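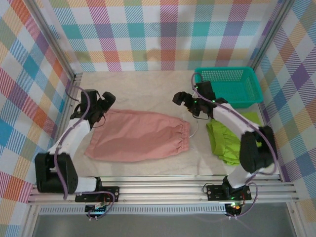 Workshop notebook, Piresent project
Tretanbridge Shared Workshop, rear bay
Tuesday, January 9, 2018
Entry by Estela Echeverría

Purpose of the session

To complete the mechanical checks left open on the two-arm cell, to re-route the arm cables, and to make a first set of trials with soft garments. The task under development is the transfer of small items of clothing from the work surface to a basket. Folding is outside the present scope and should not be attempted on this rig until the grasp work has been written up.

State of the cell at the start

Both arms remain on the front rail. The spacing of the base mounts has not been altered since the last entry. The bolts on the left mount were checked with a 13 mm spanner and two were found to have lost tension. They were tightened and marked with paint pen. The right mount was sound. Colleagues are asked to check the paint marks before applying power and to record any that have moved.

The corner posts were checked for square against the rail. The left rear post leaned inward slightly and was shimmed at the foot with a brass offcut. The shim is a temporary measure. A proper foot plate has been drawn and will be cut when the bandsaw is back in service.

The plaid covering on the walls has been left as fitted. It had been proposed at the last bench meeting that plain grey be used in its place, on the grounds that the pattern might confuse the segmentation. I have asked that the question be held over. The trials so far are not sufficient to support either view, and a change of background at this stage would make the earlier recordings difficult to compare with the new ones.

Cable routing

The purple cable on each arm had been secured with ties at the wrist and again at the base, with no allowance between. At full extension of the left arm the connector was taking load. The ties at the wrist were removed and the cable on each arm was given a free loop past the shoulder. Each arm was then driven slowly through its working range with the other parked.

Left arm: clear throughout. The loop swings outward when the shoulder turns quickly, and a softer retaining strap would be preferable.
Right arm: clear, except that with the wrist turned fully inward the cable touches the rear of the forearm link. A software limit has been set on that joint. The limit is recorded in the settings file and should be left in place until the cable has been replaced with a longer one.

A quotation for longer cables has been requested from Trultedent. They ask for the connector type in writing, which I will send tomorrow.

Control boards

The boards beneath the two mounts are still exposed. They require covers before the open evening. The present arrangement is acceptable for supervised work only, and drinks are to be kept off the bench and off the shelf above it.

The left board dropped its connection once during warm-up and recovered when the supply was cycled. The supply lead was reseated. The fault did not return, but the log was running at the time and the relevant section has been kept under the name "left drop". Should it recur, please note whether the right arm was moving.

Garment trials

Two garments were used, one pink and one lime green, both with elasticated parts. They were chosen from the donations box. Elastic has been a persistent source of poor grasps, as the gathered edge springs back when the fingers close on it and the plain cloth beside it does not.

Procedure:

1. Lay the pink garment flat in the middle of the surface, with the basket at the back right corner.
2. Place the green garment in a loose heap in front of the basket.
3. Bring the left arm over the cloth and hold for a count of 6 before descending.
4. Close on plain cloth, clear of any elastic.
5. Raise slowly and stop as soon as the cloth is off the surface, then save the view from the wrist camera.

The force threshold was set to 1000 in controller units for the opening trials. At that setting the fingers closed firmly enough to mark the cloth, and the pinch left a crease that had to be smoothed out by hand before the next run. The threshold was lowered in steps. The value now in the settings file is the lowest at which the grip was dependable with the pink garment. It has not been tested with anything heavier.

Step 4 gave the most difficulty. The detector was inclined to choose the ruffled edges, which offer strong contrast, and twice had to be overridden by hand. A mask excluding tightly gathered regions is the obvious remedy, though it will also exclude a good deal of usable cloth on small garments.

Wrist camera

The wrist views are useful for judging a grasp and poor for identifying a garment. When cloth is gathered into a narrow bundle between the yellow fingers, the remainder spreads across nearly the whole view. In the view kept with this entry the two elasticated openings of the pink garment face the lens side by side, and only part of the green garment and a corner of the basket remain visible to the right. The interiors of the openings are much darker than the outer cloth, and the present threshold treats them as separate objects. For the time being the basket position should be taken from the fixed camera, and the wrist view used solely to confirm that cloth is held.
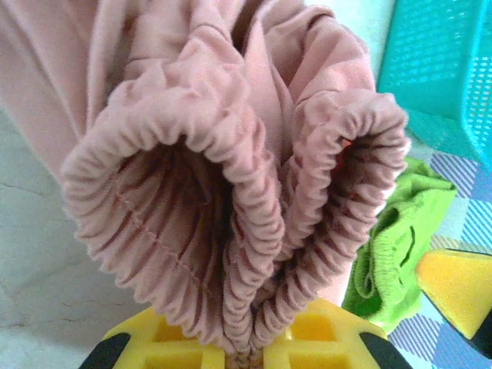
Outstanding work

Foot plate for the left rear post. Drawing is in the plan drawer under Saavedra, which is the name on the original frame drawings.

Covers for both control boards, ventilated. Clearance of 15 mm above the tallest component is requested so that the indicator lights can still be seen from the side.

Softer strap for the left arm cable.

Connector details to Trultedent.

Ruffle mask for the grasp detector. To be tried first on the saved recordings and only afterwards on the arms.

Trial of the lowered force threshold with a towel and with a heavier pair of trousers, if any can be found in the donations box.

Decision on the wall covering to be taken once the mask has been tested against the existing background. The frame is booked for the Tretanbridge open evening in August, and any change should be settled well before then.

Power was isolated at the wall at the end of the session, and the settings file was copied to the shared drive. The key to the rear bay has been returned to the hook in the office.

E. E.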